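Why Do Wooden Floors Creak?

By Jessie MacAulay

Have you ever tried to sneak to the kitchen for a drink of water at night, tiptoeing as softly as a cat, only to have the floor go CREEEAK and wake up the whole house? Floors seem to save their very loudest noises for the moments when you are trying your hardest to be quiet. There is no ghost under there, I promise, but there is a good story, and it starts with a tree.

A living tree is full of water. It drinks through its roots, and the water climbs up the trunk through tubes so thin that you would need a microscope to see them well. When the tree is cut down and sawed into planks, much of that water dries out, but the tiny tubes are still there. Wood never quite forgets how to drink! On a damp, sticky day, a plank soaks up a little water from the air and gets wider. On a dry winter day, when the heat is on, it lets the water go and gets narrower again.

The change is too small to notice if you only look at one plank. But a floor has lots of planks sitting side by side, and they are all swelling and shrinking together, year after year. My grandmother's house in Eltmont was 151 years old, and in the summer her floor was so tight that you couldn't slide a piece of paper between the boards. In the winter you could lose a penny down there (I lost 4, and I still think about them).

So where does the noise come from? Well, when wood shrinks, it can come a tiny bit loose from the nails that hold it down. Then you step on it. The board bends under your foot and slides up and down the nail, or rubs against the board next to it. That rubbing happens in lots of quick little jerks - stick, slip, stick, slip - and each jerk gives the wood a shake. The shaking wood shakes the air, and the shaking air travels to your ear. A violin bow makes its sound on a string in much the same way, although I would rather listen to the violin.

Floors also talk at night when no one is walking on them at all. After the sun goes down, the house cools, and the different parts of it shrink by different amounts. Every so often something shifts, and you hear a pop or a tick. During the day it's harder to hear, what with people talking and dishes clattering.

You can be a floor detective at home. Put on your socks, pick one room, and walk across it very slowly. Each time you hear a creak, mark the spot with a bit of paper tape. Draw a map of your creaks and keep it somewhere safe until September, then try the same room again. Have any of the noisy spots moved?
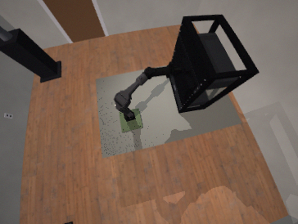 A floor made of wooden planks, with a gray mat on top.

If a creak is driving your family up the wall, a grown-up can often quiet it with a screw in the right place. Some people shake a little talcum powder into the cracks, too, so the boards can slide past each other more smoothly. My grandmother never fixed hers. She said she liked to know when somebody was heading for the cookies.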